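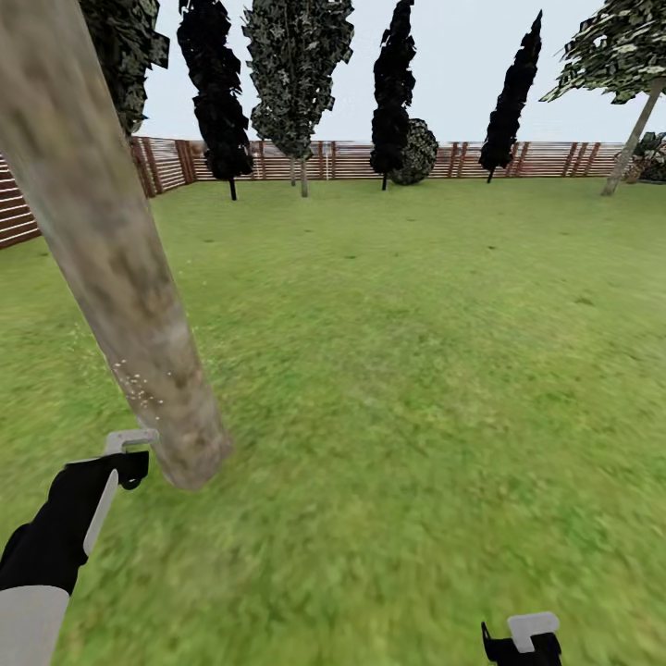 *Render: mottled gray-brown pole over the lawn.*

# Pilura Vulgate 6 – stage mixer/amp, used

Updated 25 January 2019. Still available. Price is firm till the end of the month, then we'll see.

Six-channel powered mixer for small rooms and bar gigs. Vocals, a couple acoustics, keys, a kick mic if you have to. Does not want to be a full PA for a loud band in a big room, so please don't buy it for that and then call us.

**Price:** $3040 with the cabinets, head only please ask
**Stock no.:** 261
**Weight:** 53 lb, head only. Two handles. Use both.
**Condition:** good, played out a lot, see below

## What you get

- Vulgate 6 head
- two Lappalainen 12-inch cabinets, black, matching grilles
- speaker cables, power cord
- padded cover for the head (zipper sticks)
- paper manual, coffee on the cover, all pages there

No stands. No mics. People keep asking about stands.

## Sound

Warm, a bit thick in the low mids. Roll those back on vocals and it opens right up. High end is smooth, never gets that ice pick thing. Reverb is a real spring tank – kick the head and you'll hear it. Nice on a slow song, too much on a fast one, keep it under 3.

Feedback is easy to handle as long as the cabs are out in front of the singers. There's a notch filter on the back, one knob, hardly anybody uses it. Try it anyway.

Runs clean to past halfway. After that the power amp starts to give a little, which the blues guys like and the duo people dont.

## Hookups

Channels 1 to 4 take XLR or quarter inch. 5 and 6 are quarter inch only. Phantom power is all or nothing on the XLRs, so check before pluging in an old ribbon mic. One monitor send, level on every channel. Tape in/out on RCA, handy for break music off a phone.

Footswitch jack for reverb on/off. Any plain latching switch works.

## Wear and repairs

- Channel 4 fader scratchy, cleaned in October, better now but not perfect
- pilot light is a replacement, amber instead of red
- corner protector gone on one cab
- tolex scuffed along the bottom, both cabs
- fan is loud-ish for the first minute then settles

All new output fuses. Tubes, there aren't any, it's solid state. Spring tank is original.

## Pickup and shipping

Pickup at the Laviveck shop is best. Bring a mic or a guitar and run it as long as you want, back room is set up for it. Load in through the side door, front steps are a pain with the cabs.

Can ship the head. Cabs go freight only and it isn't cheap – get a quote from us first.

Trades: small tube combos, bass heads, good vocal mics. No drum kits right now, no room.

30 day shop warranty on the head, cabs sold as is. Deposit holds it for one week.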